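Budgeting for a two-arm bench robot: the lines I left out

Posted in Workshop, December 2025

I have now been through the purchase of a two-arm bench robot from the first quote to the final invoice. The spreadsheet I started with had four rows. The one I finished with had 31, and most of the interesting ones were small. These notes are for anyone putting a figure in front of a finance department for the first time.

The test work is household handling: doors, lids, drawers, plates, buttons. None of it is heavy. That shapes the budget more than I expected, as payload is what suppliers like to charge for and we needed very little of it.

The arms

We had quotes from Treltosano and Zillier. Both offered a matched pair with controller and grippers. Zillier was cheaper on paper but priced the mounting frame, the emergency stop and the second year of software separately. With those added the gap closed to almost nothing, and we went with Treltosano on delivery time.

If you compare quotes, put them in the same layout before you look at the totals. I did it the other way round and had to unpick an opinion I had already formed.

Ask what counts as a consumable. Gripper fingers do, with both firms. Cables do with one and not the other.

Grippers and spares

The spares line came to 3955, before VAT, and was the one I had to defend hardest. It covers a complete spare gripper, two sets of fingers, a wrist cable and a bag of fixings. The argument that worked was lead time. A replacement gripper takes 60 days from order, and a rig standing idle for that long costs more than the part.

I would not buy spares for the arm joints. If one of those fails the arm goes back anyway.

Appliances and props

I had put this down as petty cash, which was wrong. A rig that practises on household goods needs household goods, and they wear. Door hinges and latches are the first things I would expect to go. Allow 300 for the first quarter and buy duplicates of anything with a door, the same model and the same colour. Changing the model halfway through makes the earlier results hard to compare.

Choose appliances for their controls as well as their price. A microwave with a push-button door release is a different job from one with a pull handle, and we wanted both on the list. Flat membrane buttons are a different job from dials. Look at how far the door swings, too, and leave that much bench clear on the hinge side. I measured the ovens closed and drew the bench plan from that, then had to redraw it.

The microwave is at present the main piece of work on the bench.

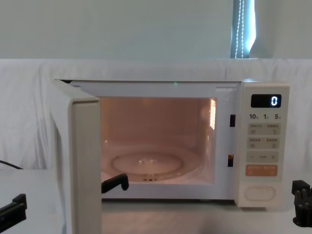
Bench, backdrop and light

The table was already ours. The cloth was cheap. What I missed was light: a window near the bench changes the picture through the day, and a blind only does part of the job. Two fixed lamps on stands are now on the January order. I should have had them in the first round, when nobody would have queried them.

Power needs a line of its own. An appliance bench wants its own circuit, separate from the robot controller, and an electrician's visit is not something to find out about in the week of delivery.

Software and storage

Aravena supplied the recording software under an annual licence. The price is per rig, not per user, which suited us. Esadness does the backup. Storage was the worst estimate in the whole plan – I allowed for the camera streams and forgot that we would keep the raw files as well as the processed ones. The overrun was more than 1000 by the end of the first stage and it has been moved to a monthly charge.

Training and time

The supplier's two-day course was included. Operator time was not in my plan at all, and over a year it is larger than any line except the arms. If your organisation budgets staff separately it can stay off the sheet, but write it down somewhere.

Still open

Whether to take the extended warranty. Treltosano want an answer before the standard cover reaches six months. I have asked for the exclusions in writing and will decide when they arrive.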